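Tralley hand gripper, two-finger, black. Sale page, updated 12 March 2022

Hand-held tool, no motor, no cable. Squeeze to close, let go to open.

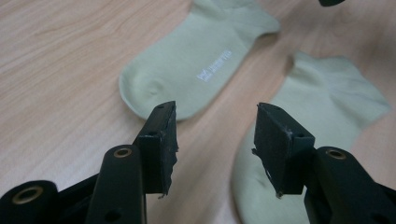

Soft goods are where we've had most of the questions so we went back and did fabric again. Socks, tea towels, one woolly hat. Compared it with the Ulmont, same bench, same pads to start.

Short version: Tralley closes flatter, Ulmont closes harder. For a single sock lying flat you want flat. For a pair rolled up, either will do. Zamfira prefers the Ulmont for anything thick and she's done more picks than the rest of us put together, so take that as you like.

Pads. They are a wear part!! Foam goes ragged along the inner edge first, then bits start peeling. Still picks like that, but thin knit can snag on the loose ends. Swap them before you do anything delicate. New pads go on with 2 screws, don't overtighten, the block will twist.

Brass eyelets in the fingers are standard on this version. The December batch had plain holes, fingers are not interchangable between the two so check before ordering spares.

Weight: 900 g with pads
Spare pads: packs of 13 pairs (yes, odd number, its how they come from Vlachopoulos)
Colour: black only
Camera mount: sold seperately

Not tried yet: wet cloth, anything with a zip. Torbjørn has the zips on his list.

Trade orders and loan units, ask for Akua Quansah at the Salow counter. Loans go out with worn pads unless you say otherwise.

Related items
Ulmont hand gripper
Tralley spare pads, foam
Tralley finger set, brass eyelet
Camera mount, short arm
Salow bench clamp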